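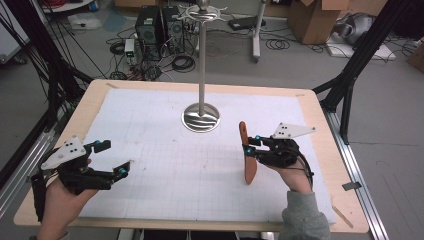 # Week 4: Getting examples by hand

Notes by Ezekiel Tran. Read before the lab, or during the lab with a guilty expression, as is traditional.

## Where we are

Last week we wrote a policy that copies. You give it a pile of demonstrations, it learns to produce the motion a person would have produced, and it does this with all the judgement of a photocopier. If the person dithered, it dithers. So this week is about the pile.

The method we use is the worn gripper. You strap one on each hand, the jaws are the same shape as the ones the robot will have, and you do the job yourself. No arm is involved. The marker plate on each gripper gives us its position and angle over time, the fingertips give us contact, and the opening of the jaws is logged alongside. Together those make one *episode*.

The alternative is teleoperation, where you drive the real arm from a distance. It's slower, and your wrists will thank you for about as long as it takes to hit the table. Akos Vass covers it in week 6 (he spells it Ákos, and so should you in your reports).

## The task

Hang the wooden spatula on the metal stand. One hand brings the spatula, the other is free to steady the stand or to stay out of the way. Both are legitimate. Pick one per episode and commit.

It sounds like a job for a toddler. Consider what's in it, though:

- a grasp on something flat and thin
- a turn from lying to upright
- an approach to curled arms that are narrower than your confidence
- a release that doesn't take the stand with it

The polished base is a nuisance for vision, as it reflects whatever is leaning over it. We keep it anyway. Kitchens are full of shiny things and the robot will have to cope.

## What counts as an episode

1. Start with both hands over the sheet, jaws open, spatula down.
2. Press record in Isska. Wait for the tone.
3. Do the task once, at the pace of a person who has somewhere to be but isn't late.
4. Return to open jaws over the sheet.
5. Stop. Label it **good**, **recovered** or **bin**.

"Recovered" means you fumbled and fixed it within the same episode. Keep these. A learner that has only ever seen perfect grasps has no idea what to do after a bad one, and it will show you this at length.

"Bin" means a plate was hidden from the cameras, the stand fell over, or you sneezed. Be generous with the bin.

## Variation, and how to fake it badly

The grid on the sheet is there for placing things. Before each episode Isska gives you a square for the stand and a square and angle for the spatula. Use them. People left to choose "random" positions choose the middle, then slightly left of the middle, then the middle again.

The Nodulau set from last December has 2,725 episodes and looked marvellous on paper. When we plotted the starting positions, 907 of them were on the same square. The policy trained on it was superb at that square. Elsewhere it had the air of a tourist holding the map upside down.

Vary these:

- stand position
- spatula position and angle
- which hand carries
- who is wearing the grippers

Don't vary these:

- the sheet, which stays taped where it is
- the camera mounts, which you don't touch, lean on or hang a coat from
- the calibration file, unless you enjoy writing apologies

## Common faults

**Hidden plates.** Rolling your wrist inward turns the plate away from the cameras. The track drops out and then jumps. Lead with the elbow instead. You'll look like a chicken, but the numbers will be clean.

**Cable drag.** Run the cable back along the forearm with some slack at the wrist. If it pulls, you'll compensate without noticing, and the robot will learn to compensate for a cable it doesn't have.

**Finger cheating.** Your real fingers are right there and very helpful. Don't let them be. Anything the jaws didn't do is a lie in the data.

**Thinking time.** Pausing to plan mid-motion teaches pausing. Plan before the tone.

## For the lab

Work in pairs: one wears, one runs Isska, then swap. Each person records 20 episodes labelled good or recovered. Across the class that should bring us to 208 once Ákos adds his own.

Hand in your episode folder and one page covering:

- your plot of starting positions
- your bin rate and the main cause
- one episode you labelled "good" and now regret

Due 22nd May, uploaded to Bakos. Emailed folders will be admired for their size and then deleted.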